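Boarding at Podalside Stables: Frequently Asked Questions

What vaccination records are required?
Owners must submit proof of current vaccinations before a horse arrives. Records are kept in the barn office.
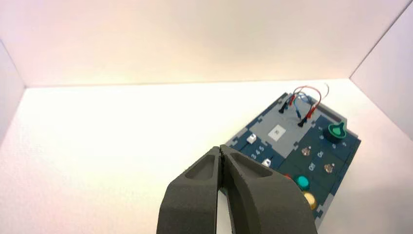
How often are horses turned out?
Each horse is turned out for at least two hours daily, weather permitting.

What is the monthly fee for pasture board?
The fee is $298 per horse, including hay.

Whom should I contact about a stall?
Please write to Sanaa Abdel Hamid, Boarding Office.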